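Monday, fabric bench

Back on the red cloth today. Soo-ah wants to know which of the fabrics hold a fold overnight and which just slump, so I spent the morning pressing and unpressing things and getting lint all over my sleeves. Fun, though!

Started with the Finel cotton, 200 g weight. Folded in half, then in half again, 25 minutes under the board. It kept a decent crease but the edges crept out of line as soon as I took the board off (same as last time, so I'm blaming the cut). The Tesden blend was worse — it opened up like a book before I'd even found my pencil.

Min-kyu came by and said I should stop smoothing everything so carefully before folding. Fair point. People at home don't smooth anything, they grab a corner and go.

So after lunch, no smoothing. Drop the cloth on the white table, leave it however it lands, pick it up by a corner and see how much of the rest comes along.
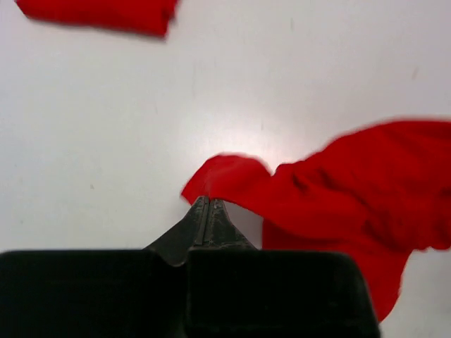 For next time

Wash the red one before it goes back in the Rinwood box, and write the weight on the label this time. Ask Soo-ah if she wants the corner pickups logged on the same sheet as the creases or on a new one. I'd go for a new one, the old sheet is already at row 227 and I can't read half my own notes. Also need more pencils.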